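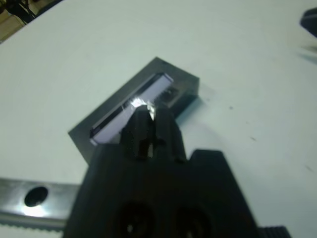

Glass holders and bench fittings
Gallery - Wuvisa workshop, Clakemero

Pages in this gallery cover the small fixtures used on the glass bench. Each page deals with one fixture, with short captions and the working notes kept alongside it. Drawings are held separately by Hedvika Vrabec and are not reproduced on the site.

Slotted holder, single piece
Dark grey rectangular block with one long narrow slot, cut parallel to the long side. A thin rectangular piece of glass is seated in the slot.

Rail and toothed strip
Metal rail, brushed silver finish, with a round hole drilled through it. The toothed strip runs beneath the rail and has fine vertical serrations.

Notes on the holder

The block is the second pattern. The first was lighter in colour and the glass was hard to find against it under the bench lamps. A dark block gives a clear outline to the edges of the piece, but the smooth top reflects the lamps. Kristaps Hunt tried a matt top on one block in March. It cut the reflections and also picked up dust along the slot, and the smooth top was kept.

The slot should hold the glass upright without gripping it. Check this with a clean piece before the block goes into use: it should drop to the bottom of the slot under its own weight and lift out with no drag. If it leans, the slot has worn and the block is taken off the bench. If it sticks, look for chips or dust in the slot first. Most sticking goes away after cleaning.

Pieces are lifted straight up. A piece drawn out at an angle touches the upper edge of the slot, and the damage is usually a shallow chip near the lower corner of the glass, where it is easy to miss. Ľubica Šimek's count for the first pattern was 5 chipped pieces in 200 lifts. The present pattern gave 2 in 200, with the same glass and the same lamps.

Cleaning

Blocks are brushed along the slot with a soft dry brush, working from one end to the other, after every 100 lifts or at the end of the day. Wipe the top with a lint-free cloth. Solvent is not used on the blocks. Any glass dust goes into the sealed tub under the sink and must not be blown out of the slot with air.

Handle the glass by the long edges, with gloves. Fingerprints show badly under the lamps and can be mistaken for scratches at inspection.

Position on the bench

A block may stand at an angle to the rail. Earlier instructions asked for it to be square, and some of the older bench cards still say so. The angle makes no difference to the fit of the glass. What does matter is that the block sits flat on the table - a crumb of glass under one corner is enough to tilt the slot.

Keep cloths and loose packing away from the toothed strip. Lint caught between the teeth is slow to pick out and has to be removed by hand.

Related pages
Harms tray, flat storage
Flellura boxes, padded lids
Bench lamps and shades

Notes by Tatiana Beneš, checked by Catinca Ilie. Corrections to the workshop office, quoting the fixture name at the top of the caption. Last revised in June.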